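4.3 Running the tabletop demonstration on a visitor day

Use this section after the arm has been powered up and homed as described in 4.1. The Surimberg visitor program allows 14 people in the room at a time.

1. Place the round black bowl and the plastic bottle on the gray table. The bottle may lie on its side.
2. On the Resex console, open the wrist view and check that both objects are visible.
3. Set arm speed to 40 percent.
4. Ask visitors to stand behind the floor line.
5. Select Demo 2 and press Start. One cycle takes 40 seconds.

Note: The wrist lens has a very wide field. Straight table edges look curved on the console. Do not recalibrate for this.

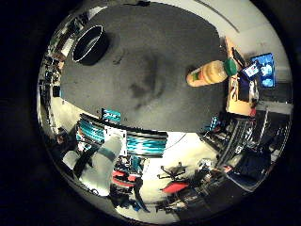 Figure 4-3. Wrist view with bowl at left, bottle at right and gripper fingers at lower left.

6. If the bottle rolls during a cycle, press Hold and wait for the amber lamp before reaching in.
7. After 20 cycles, return the arm to the park position and inspect the finger pads for wear.

CAUTION: Hold does not remove power from the arm. Use the emergency stop if a visitor crosses the floor line.

Record every stop in the demonstration log. Send faults that repeat to Feng-yi Shih at the Wullholm office, with the console log attached.

Section revised 29 September 2021.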